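**Budgeting for a two-arm cell to handle cartons: what did we forget?**

**shimstock_ted**

Putting in for a twin-arm bench setup before September. Diminent quoted the arms and rail. Accounts wants one number and I have a spreadsheet with a tab called "misc" that's larger than the tab called "robots". The job is boxes like these, all day.

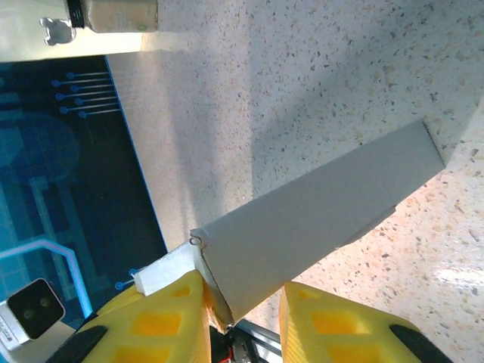
### Re: what did we forget?

**gravelroad**

Fingers. Budget for fingers. The printed ones are cheap until you work out who's standing at the printer. We allowed for 6 sets and I'd call that optimistic. Rubber strips are a separate line, and Kakmont charges freight on them as though they were pianos.

Also decide now whether the bench gets cleared between runs. Ours collects groceries. If yours will too, plan on training with the jar and the lolly bag out there.

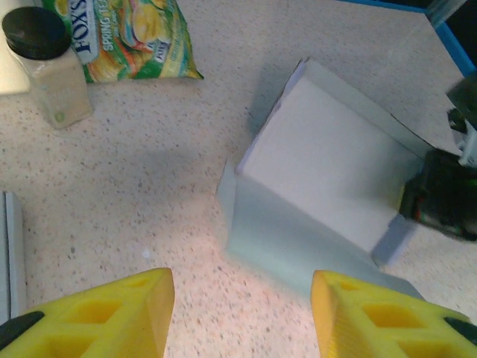 ### Re: Re: what did we forget?

**oldmate_plc**

Disagree on fingers. 400 dollars covers a year of them if you're not precious about colour. The money goes on cable management and the enclosure. Olaniyan wanted more for printed wall panels than I paid for my first ute.

And do you need two arms? One arm and a decent fixture will do most cartons.

**shimstock_ted**

A fixture doesn't pick up the other end. We want the carton held level off the bench between two grippers, and the sizes change whenever marketing gets bored.
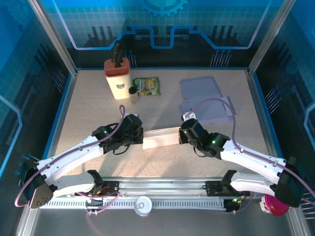
I've priced the single-arm option anyway so there's something on the page for management to reject.

**gravelroad**

Sensible. Put the cable chain under the rail line and not under spares, or it'll get cut first. Ask me how my lead times went.

**oldmate_plc**

Fine, two arms. Get the service contract in writing though. Odlow's "next day" began once they'd agreed it was broken, so we kept a spare wrist on the shelf. Flat stuff is where you'll want the second arm, I'll give you that.

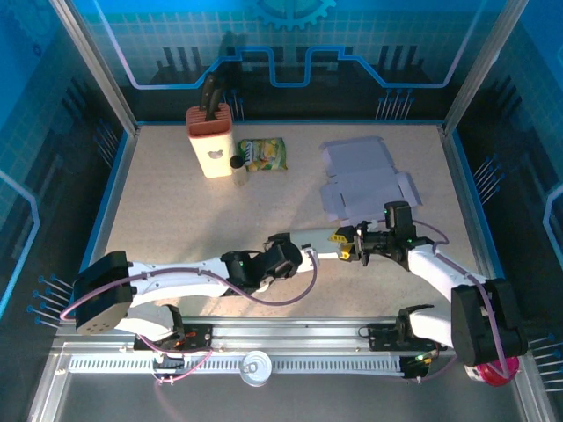 Spare wrist was nearly 300 in brackets and leads before we'd bought the wrist.

**shimstock_ted**

Adding a tab called "brackets". Misc is down a bit, total is up. Will post the quote if it survives accounts.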